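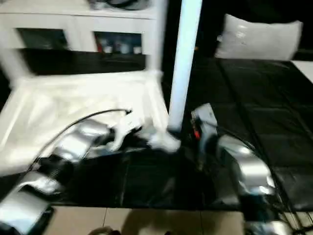 Why does a shiny sheet look so much brighter once it has been scrunched up, one young reader wanted to know, when it is still the very same sheet and no one has added any glitter to it?

What a lovely question, and one you can answer with things you probably have at home! Let's begin with light. Light travels in straight lines, and when it lands on something smooth and shiny it bounces off again, a bit like a ball bouncing off a wall. Throw the ball straight and it comes straight back. Throw it at a slant and it goes off at a slant the other way.

Now think of a big white sheet with a glossy surface, lying perfectly flat. Most of the shine bounces off in one direction, so you might only see it if your eyes happen to be in the right spot. But a crumpled sheet, like the white one spread out in front of the cabinet, is made of lots of little slopes — some tipped toward the window, some toward the ceiling, some toward you. Each slope sends its shine somewhere different. The ones that send it your way look bright, and the ones beside them look darker, and all that bright and dark together is what we call sparkle.

You can try it with a sheet of shiny white gift wrap and a flashlight. Lay the wrap flat on a table, make the room dim, and shine the flashlight from one side. Walk slowly to the other side and watch for the bright patch. Then scrunch the wrap into a ball, count to 5, open it out again, and walk around it once more. (Please don't shine the flashlight into anyone's eyes, and that includes the cat's.)

If you enjoyed that, try plain writing paper next. It is rough in a way far too tiny to see, so it scatters light in every direction even before you scrunch it, and you'll find soft shadows in the creases but hardly any sparkle at all.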